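Anong Chaiyaporn on shift work, bad soup and getting the night bus back

Caught Anong Chaiyaporn at 6.40 in the morning, end of her shift, in the bakery cafe across from the Tututden depot. She had a flat white and a cheese scroll. I had a recorder with one bar of battery so this is partly from notes.

She's the reason the 412 runs all night again. She'd hate that sentence. "Write down that there were heaps of us," she says, before I've even sat down. So, there were heaps of them. Cleaners, nurses, two blokes from the Festov cold store, a woman who does the overnight desk at a motel.

The bus was cut in June. No real warning. A laminated sign at the stop, and half of it had already peeled off in the rain. Anong finishes at 2 most nights, or did then, and the last service was suddenly going at midnight.

"First week I walked it. Fifty minutes. Second week I paid for taxis and worked out I was doing the last hour and a bit of every shift for the taxi driver. Lovely man. But no."

What she did next was fairly low-tech. She got an exercise book and a biro and stood at the stop on Bautista Road asking people where they worked and what time they knocked off. No petition at first. Just times. Wiroj Rungrueang, from the cold store, took a second book out to his end of the line.

"Wiroj's handwriting is shocking," she says. "I had to ring him up and have him read it to me."

By the end they had 247 names with a finish time next to each one. She took the lot to the operator, Andia, and asked for a meeting. Got an email back with a link to a feedback form. Asked again. Got the same link.

Third go, she rang at nine in the morning, when she'd normally be asleep, and was put through to a timetable planner called Surachet Jaidee. She speaks well of him. He hadn't seen any of it. He asked her to photograph the pages and send them to him directly, which took her an entire lunch break, and he rang back the next afternoon with questions.

"Good questions. He wanted to know was it the same people each night. He wanted to know would we cop a longer route if it meant the bus came at all. I said mate, I'd go via the moon."

They did end up with a longer route. It goes round past the hospital now and adds 3 stops, and not everyone is thrilled. I put this to her. She shrugs, picks a bit of cheese off the paper bag.

"People who live up the hill reckon it's noisy. I beleive them. It's a bus."

I ask about the soup, as I'd been told to ask about the soup. Long groan. While the service was off, Thitima Ruangrit, who does the motel desk, started bringing a thermos for whoever was waiting on lifts home. Pumpkin. Every night pumpkin. "She put nutmeg in it. So much nutmeg. You'd taste it the next day. And you couldn't say anything, could you, she'd carried it all that way."

Does Thitima still make it? "She does. I've got some in my bag now."

The carpool was the part she'd keep. Four cars at its busiest, run off a group chat that is still going, although it's mostly photos of dogs and people asking if anyone has a spare charger. Temitope Nwosu, a nurse, did the roster. She'd drive people home after twelve hours on the ward and then drive herself another twenty minutes the other way. Anong goes quiet about that for a sec. Says she bought her a fern.

What's next? She wants a light at the Bautista Road stop. There's a pole, theres no globe in it. She's rung the council and been told it belongs to the power company, and the power company says council. She has a new exercise book. Green cover this time.

She also wants to sleep. Her neighbour is having a deck put in and the drop saw starts at seven. It's coming up to that now, so she orders another coffee and asks me if I want the other half of the scroll. I did.
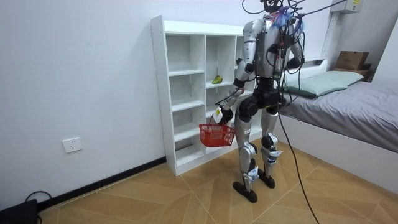 Recorder died somewhere after that. What I've got in the notebook is that the night fare is the same as the day fare, that she checked this herself with the driver, and that the first night back she fell asleep and missed her stop.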